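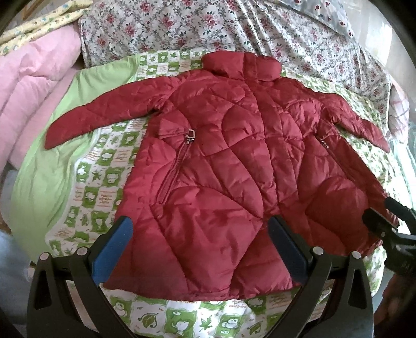
Section 4: Recording a Garment Fold with the Femuvell Hand Gripper Pair

Ovidiu Dumitrescu, Notisar product documentation
December 2023

Print this page | E-mail this page
Shares: 100 | Comments: 4

Use this section after both grippers are charged and paired. If the status light on either handle is still blinking, go back to Section 3 and finish pairing first.

The Femuvell pair is held one in each hand. The person wearing or holding the set is called the operator in this guide. A recording is one complete fold, from a garment lying flat to a garment folded and released.

4.1 Prepare the surface

1. Choose a flat surface larger than the garment with the sleeves spread. A table or a made bed will do. Patterned bedding is fine with software release 1294 and later.

2. Move loose items away from the folding area. Quilts and blankets may stay on the bed if they are pushed back past the reach of the sleeves.

3. Turn on the room lights and leave them as they are until the session ends.

Note: On a soft mattress the garment sinks a little when you press on it. Keep the finger tips level with the fabric and let the pads do the gripping.

4.2 Lay out the garment

1. Spread the garment flat with the front facing up. For a jacket, close the main zipper and turn the collar up.

2. Pull both sleeves out to the sides.

3. Smooth the body with your hands from the collar to the hem. Padded jackets will keep some wrinkles. You do not need to remove them.

4. Check the pockets. Take out keys, coins and anything hard.

Caution: Metal zipper pulls can scratch the blue grip pads. Do not close the fingers on a zipper pull or on the zipper teeth. On jackets with slanted front pockets, take hold of the fabric at the hem or at the side seam instead.

4.3 Start the recording

1. Hold one gripper in each hand with the fingers open and the pads facing each other.

2. Bring both grippers over the lower part of the garment and hold still until you hear one short tone.

3. Press the trigger on the right handle twice. A long tone means that recording has begun.

If you hear three short tones, the storage card is full or missing. The standard Kaltholm card holds 1000 recordings. See Section 7 for copying and clearing the card.

4.4 Make the fold

1. Grip the end of one sleeve and lay it across the body. Open the fingers fully before you lift the gripper away.

2. Do the same with the other sleeve.

3. Grip the hem with both grippers, one near each side seam, and bring it up to the base of the collar.

4. Press down lightly with the fingers closed. Puffer jackets hold a lot of air, so wait a moment before you let go — the top layer may spring back.

5. Lift both grippers clear of the garment and press the right trigger twice to stop.

Note: Work at an even pace. If a layer slips, pick it up and carry on. A recording with a correction in it is still usable, and you can mark it as corrected in the Khunthong app.

Caution: Do not let the two grippers knock together. The fingers are plastic and will take a light bump, but a hard one can shift the pads out of line. If this happens, stop and run the pad check in Section 6.

4.5 Between recordings

1. Shake the garment out and lay it flat again. Change its angle on the bed slightly each time.

2. Wipe the pads with a dry cloth if they pick up lint. Do not use alcohol or household cleaner on them.

3. Look at the round screw heads on the fingers. If one stands out from the surface, tighten it with the supplied driver — hand tight only.

4. Rest the grippers on their sides with the fingers open when you take a break. Storing them closed will flatten the pads over time.

Glossy nylon is harder to hold than cotton or fleece. If the fabric keeps sliding out, take a deeper grip that includes one seam. Pad replacement is covered in Section 6.

Print this page | E-mail this page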